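In February I moved from Kovside to Mosholm, and with the new kitchen came a new habit: I cook on one evening and eat from it all the week.
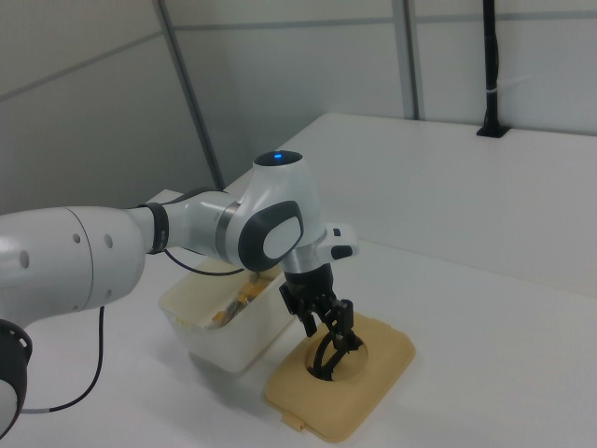 Filed under: Kitchen, Small Habits

My soup is simple. I take 500 grams of lentils, two onions and a carrot, and I let it cook slowly while I listen to the radio.
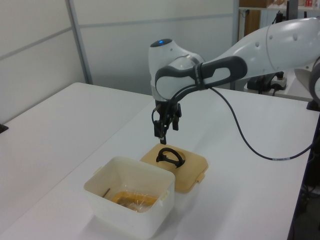
The salt I add only at the end, as my grandmother did. She would not approve of the cumin, but I like it very much. Next time I want to try it with barley.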